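Old Dell tower, no display after CPU swap

Leen Karam
I put a used Xeon E5 in an old Dell tower and now get fans but no picture. Was it seated wrong?
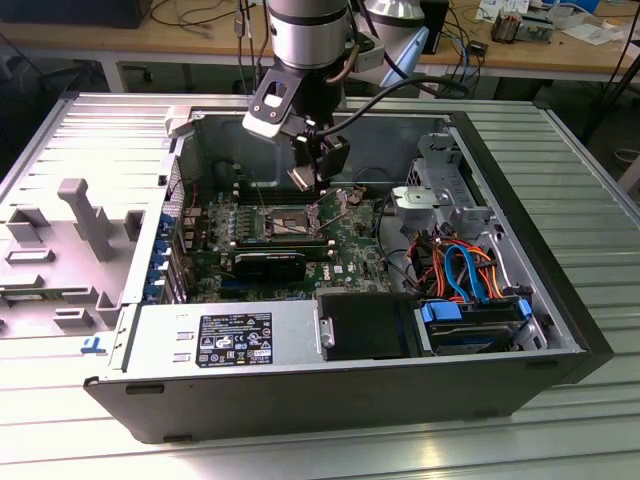 Dell tower on its side, side panel off

Gizella Bodnár
Unplug it and take the chip out again. Hold it by the edges only and lower it straight down. 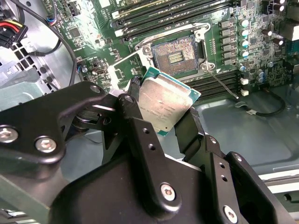
Don't push on it. The lever should close with some force, but the chip itself needs none. Check the BIOS version too.

Jeanie Guthrie
Could be memory. Try one stick, then move it to another slot.
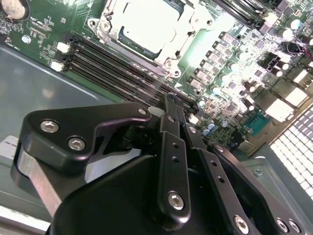 Sombat Nakpan
Same as above. Mine was the coin cell.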